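4.3 Demonstração durante o dia aberto do laboratório Mittal

A terceira recolha de dados deste estudo decorreu em junho, durante o dia aberto do laboratório Mittal, em Losusdale. Ao contrário das duas recolhas anteriores, conduzidas com operadores treinados, a sessão incluiu visitantes sem experiência prévia com a pinça manual Cuvine. O objetivo 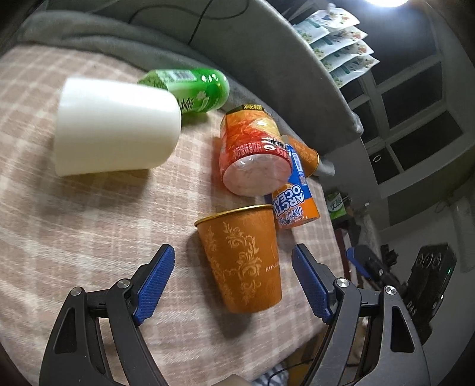 era verificar se o protocolo de demonstração descrito na secção 3 se mantinha utilizável quando o tempo de instrução por pessoa ficava limitado a 8 minutos, valor fixado pela organização do evento para todas as atividades com participação do público.

A pinça usada na sessão foi a mesma das recolhas anteriores, sem alterações mecânicas. O registo foi feito com o software Zistix, na configuração de campo, com gravação local e transferência no final do dia. Antes da abertura ao público procedeu-se à calibração da abertura das garras e à verificação do relógio interno. Repetiu-se a verificação ao meio-dia e após o encerramento. O desvio encontrado na verificação final ficou abaixo da tolerância definida no protocolo e não foi aplicada qualquer correção aos registos.

Cada visitante assistia primeiro a uma demonstração completa por um membro da equipa, que aproximava a pinça do objeto com as garras abertas, fechava, levantava, deslocava e pousava. Em seguida executava a mesma sequência com um objeto à sua escolha. As instruções verbais foram lidas a partir de um texto fixo. A equipa respondia a perguntas sobre o manuseamento da pinça, mas abstinha-se de sugerir um ponto de preensão ou de corrigir a trajetória durante a execução. As tentativas interrompidas foram conservadas e assinaladas como tal.

A escolha dos objetos seguiu o critério usado na segunda recolha: artigos de consumo corrente, leves, com geometria aproximadamente cilíndrica ou cónica, dispostos sem arrumação prévia. A Figura 1 ilustra este tipo de disposição sobre uma superfície têxtil, com um único objeto de pé entre as garras e vários recipientes deitados atrás dele. A posição vertical e a posição deitada foram tratadas como condições distintas na anotação, dado que a primeira admite uma preensão lateral direta e a segunda obriga, em muitos casos, a rodar o punho.

Figura 1. Pinça manual com as garras abertas de ambos os lados de um copo de papel cor de laranja, sobre uma cama coberta com uma manta axadrezada. Os dedos têm almofadas azuis texturadas. Atrás do copo, deitados: uma garrafa de refrigerante Arctic Ocean, uma embalagem cilíndrica de aperitivos e um segundo copo cor de laranja; à esquerda, um copo de plástico branco e uma garrafa verde.

O copo de papel levanta uma dificuldade que os recipientes rígidos não apresentam. A parede afunila em direção à base, pelo que o contacto com as almofadas depende da altura a que a pinça fecha, e uma força excessiva deforma a secção. No protocolo, a deformação é anotada por inspeção do vídeo e só é considerada falha quando o objeto deixa de poder ser pousado na posição inicial. Os operadores treinados tendem a fechar a pinça na metade superior do copo. Os visitantes distribuíram-se de forma mais irregular, com uma fração considerável de aproximações baixas – próximas da superfície de apoio – nas primeiras tentativas.

As superfícies têxteis introduzem uma segunda fonte de variação. Um copo de pé sobre uma manta pode inclinar-se quando as pontas dos dedos pressionam o tecido, mesmo sem contacto direto com a parede. Este efeito foi registado numa categoria própria, «perturbação pela superfície», ausente da versão inicial do esquema de anotação. A categoria foi aplicada retroativamente às duas recolhas anteriores para permitir a comparação. Nas mesas rígidas a sua frequência é residual.

No conjunto do dia aberto foram gravadas 2.164 sequências, das quais se retirou uma amostra de 200 para anotação dupla. Os dois anotadores trabalharam de forma independente e sem acesso à identificação do grupo (operador treinado ou visitante). As discordâncias concentraram-se na delimitação do instante de contacto, sobretudo nas sequências em que um dos dedos ocultava a base do objeto. Nestes casos adotou-se o primeiro instante em que ambos os anotadores consideravam o contacto inequívoco. O procedimento atrasa ligeiramente a marca temporal e deve ser tido em conta por quem utilize os dados para estimar a duração da fase de aproximação.

Algumas condições do evento afetaram a qualidade dos registos. A iluminação variou ao longo da sessão e, ao fim da tarde, os objetos com acabamento metálico ou translúcido produziram reflexos que dificultaram a segmentação automática. A proximidade de outros visitantes levou também a aproximações mais laterais do que as observadas em laboratório, uma vez que o espaço livre em redor de cada posto era reduzido. Não se procurou compensar nenhum destes fatores na fase de recolha. As sequências com segmentação falhada foram mantidas no conjunto, com a etiqueta correspondente.

A instrução curta revelou-se suficiente para a execução da sequência completa, embora com maior dispersão no tempo de fecho. A principal alteração ao protocolo decorrente desta sessão diz respeito ao texto lido aos participantes, que passou a incluir uma frase sobre a altura de preensão em recipientes afunilados. A versão revista foi usada nas experiências da secção 5. A comparação entre os dois textos não foi feita com os mesmos participantes e, por esse motivo, não se apresentam testes de significância para essa diferença.

Artigos relacionados
Anotação do instante de contacto em demonstrações com pinça manual
Efeito da superfície de apoio na preensão de recipientes leves
Zistix em configuração de campo: sincronização e perdas de registo
Recolha de demonstrações com participantes sem treino

Contacto: secretariado do laboratório Mittal, Losusdale | © Os autores. Todos os direitos reservados | Voltar ao topo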